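What's left in the cupboards

Hemi Ashby has been emptying other people's houses for 22 years, and she would like it known that your mother's dinner service is worth nothing.

"I say it on the phone now," she says. "Before I've got my coat on. I used to wait until I was in the room with it and that was much worse, they'd already have it out on the table."

We are in the back of her unit on the Jandstead road, outside Sotdale, on two dining chairs that are for sale and a third that holds the biscuits. It is eleven in the morning and November is coming in under the door. Behind her are sideboards, stacked like a motorway incident. She will not be drawn on how many. "Too many. Brown furniture is a disease and I've got it."

The dinner service question comes up every week. Families fall out over one for years, she says, then ring her when neither side has anywhere to put it. She once drove to a bungalow where two brothers had divided the plates fairly, down to the saucers, and each had engaged a different clearance firm so as not to be in the same hallway. The other firm rang her to ask if she wanted their half.

"And did I? I did not."

What does sell changes without telling anyone. Garden tools always go. Enamel bread bins went mad for a while and have calmed down. Pianos she won't touch, and a family that wants one shifted has to find somebody younger. Her best week last year came from a shed in which a retired engineer had kept, in labelled tobacco tins, what his daughter believed to be 1,000 kinds of screw. A man paid £70 for the lot and shook Ashby's hand for a long time.

She got into it by accident, by way of a van. Her then employer, a carpet warehouse called Akex, was closing down and paid its last wages partly in vehicles. "I had a van and a mortgage. You'd be amazed what that narrows it down to." Her first job was a flat over a chip shop. She quoted for a morning and was there for four days. The tenant had kept every newspaper, and Ashby, who was new, read quite a lot of them.

These days she works with Yuxi Jin, who was a legal secretary until she got tired of sitting down. Jin does the paperwork drawers. She has an eye for the one envelope that matters among the gas bills, and has found premium bonds, a decree absolute and a very frank correspondence with a dentist.

"We give it all back," says Jin, who has come in for a biscuit. "Even the dentist. You put it in a folder and you don't make a face."

I ask whether people are grateful. The two of them think about this for longer than I'd expected.

"They're tired," Ashby says eventually. "They've done the funeral, they've done the bank. Then there's a three-bedroom house with the airing cupboard still full. Grateful's a lot to ask. Someone made us a lasagne once."

Kitchens are the worst, in her view. Anyone can be brave about a wardrobe. A wardrobe is coats. In the kitchen you meet the person: the jar of elastic bands, the good scissors hidden from the rest of the family, the spice rack with a nutmeg older than decimal coinage. She allows an hour for a bedroom and most of a day for a kitchen, and she does it herself.

"There's always a drawer of string. There's always one fish knife. I don't know where the other fish knives go, I've cleared both ends of the same street and I've never found them."

Her advice to the living is brisk. Write names on the backs of things, if you must, but ask first, as the names are often surprised. Don't save the best towels. Keep the guarantee for the boiler and throw out the guarantee for the boiler before that. If nobody in the family has used the fondue set since it was given, they will not be moved to start by your death.

She is less firm about her own house. Jin, invited to comment, looks at the ceiling. There is a loft, I gather, and a garage that no longer admits a car. Ashby's defence is that she brings home only what she'd be sorry to see go in the skip, and that her standards are high. Odd lids are a weakness. She has plenty, and very few of them belong to a pan.

"You never know when you'll meet the bottom half," she says.
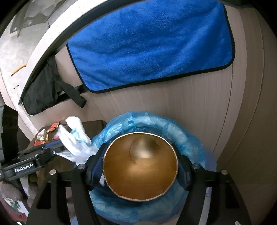
Jin says she has been hearing that since she started. Ashby offers her the last biscuit, on a saucer from somebody's mother's service, and asks if I could use a sideboard.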